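Workroom Assistant (part-time) – Nukwood Letter Sets

Location: Dusbridge workshop, ground floor
Hours: 12 per week, over three mornings
Contract: Fixed term to the end of November, with a possible extension
Reports to: Salma Abdelaziz, workroom lead

About us

Nukwood makes and lends spelling materials for children who are starting to read. Our main product is a set of lowercase letter blocks and a long wooden tray to line them up in. Schools, libraries and family centers borrow the sets for a term, use them hard, and send them back to us. We check every set, replace what needs replacing and send it out again.

We currently have 140 sets in circulation. Most of them come back within the same few weeks, and we need another person at the tables to help get them ready.

What the job involves

You will work at a table in our main workroom, usually with one or two other people in the room. A returned set arrives in a carton with a packing slip. You will open it, take out the blocks and the tray, and check them against the slip. Missing letters are written on the slip and replaced from the stock drawers. Vowels go missing most often, and the drawer for the letter e needs refilling all the time.

Each block is wiped on all sides and looked at for chips and worn printing. A block with a letter that is hard to read goes in the repair bin. Light scratches are fine. Trays are brushed out along the channel and checked for rough spots along the edges, which you will sand by hand with the fine paper we keep at each table.

Before a set is packed, you will do a word check. This means spelling several short words in the tray from our printed list and making sure the blocks sit properly and slide without sticking. The list is made up of three-letter words such as rob, tin and mud.

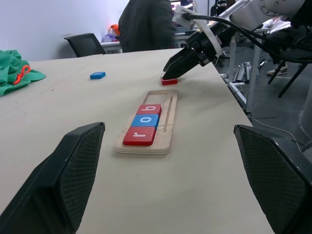 A set that passes the word check gets a green tag and goes on the shelf by the door. A set that fails goes back to the bench with a note saying what is wrong with it. Please write the note even if the problem seems obvious – the person who picks up the tray may not be the person who was there when you found it.

You will also:

Pack finished sets and label the cartons
Keep the stock drawers in alphabetical order
Update the loan sheet at the end of each morning
Wipe down the tables and sweep before you leave

What we are looking for

No experience with teaching or woodworking is needed. We will train you during your first two weeks. You should have:

Good attention to small details, including telling b from d and p from q when the blocks are turned around
Steady hands and the patience to do the same task many times
Clear handwriting
The ability to lift a carton of up to 25 pounds, or to let us know what adjustments would help
Basic spreadsheet skills

It would be useful, but is not required, if you have worked in a library, a mail room or a stock room before.

Pay and conditions

Pay is hourly and is set out in the full job pack. You will be paid every two weeks. Breaks are paid. Tables can be used sitting or standing, and there is step-free access from the parking lot. The number 63 bus from Rarkthorpe stops at the end of the road.

The workroom has dust extraction at the sanding bench, and we provide masks and aprons. The room can get cold early in the day before the heating comes on, so bring a sweater.

We do not offer remote work for this position. The three mornings can be agreed with Salma, but they need to stay the same from week to week.

How to apply

Send a short letter and a résumé to Salma Abdelaziz, Nukwood Letter Sets, Unit 206, Mangundap Yard, Dusbridge. You can also hand them in at the front desk on weekday mornings. Please tell us which mornings you are free and the earliest date you could start. Write "Workroom Assistant" on the envelope.

Applications close on 26/09/2026. We will contact everyone who applies, including those we do not invite to an interview.

Interviews take place at the workshop and last under an hour. Part of that time will be spent at a table checking a set with Sherif Badawi, who runs the repair bench. You do not need to prepare anything for this. If you need an interpreter, a different time of day or any other arrangement, mention it in your letter.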